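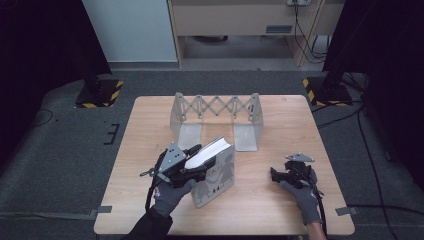
Books on the table: a gallery

I have never trusted anything that promises to tidy a house for you. The Florkside leaflet that came through our door in May said an expanding bookend would "bring calm to any surface". I doubted that then and I still do. But the spare room had 80 paperbacks in piles along the skirting board, the shelves from Erkwood were full, and I was tired of walking sideways to the window. So the long table has become a bookshelf for the time being, and these are the pictures.

The idea is simple enough. A lattice of flat metal links pulls out like a garden trellis, with an upright panel at each end, and the books go in between. You make it wider as you add more. Whether it stays put when you lean a heavy row against one end is another matter, and the leaflet was silent on that. It was also silent on what happens when you take out a book from the middle, which I would have thought was the main thing people do with books.

I'm starting with the Japanese novels, as they were the ones getting trodden on. 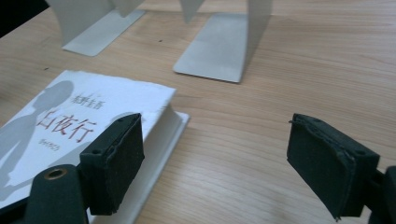 Keigo Higashino, whose name is on the cover as 東野圭吾, sells in every airport, and I'm always wary of a book that people press on you. This one was pressed on me three times. I gave in, and I'll admit I read it faster than I meant to. I'm less sure about the rule, repeated on every tidying website, that you should shelve by author. It works until you own a big one and a small one by the same person, and then the row looks like broken teeth.

The top edge of the cover is a bit rough. I don't hold with sticky tape on paperbacks, whatever the shop in Bornport tells you. It goes yellow, and then you have two problems.
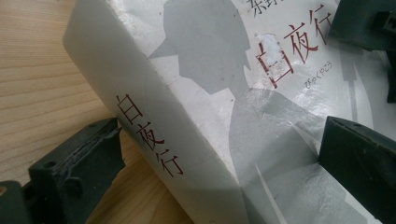

Thick books are the real test of any bookend. 白夜行 (Journey Under the Midnight Sun, if you have it in English) is a proper doorstop, and I would put it close to the end panel with the slimmer ones leaning on it. Some people say heaviest in the middle. I've tried that on a proper shelf and the ends slid about just the same.

I do like the thin red lettering on the spine. It's a pain to read from across a room, though, and a spine you can't read is not doing much for you once the book is in a row.

The Anghel catalogue has a wooden stand at 55 pounds that does the same job and, as far as I can tell, does it no better. I shall stick with the metal one until it annoys me. If anybody has kept one of these going for years with a full load on it, write and tell me, but please say what sort of books you had in it. Poetry doesn't count.

Page last changed 11th January.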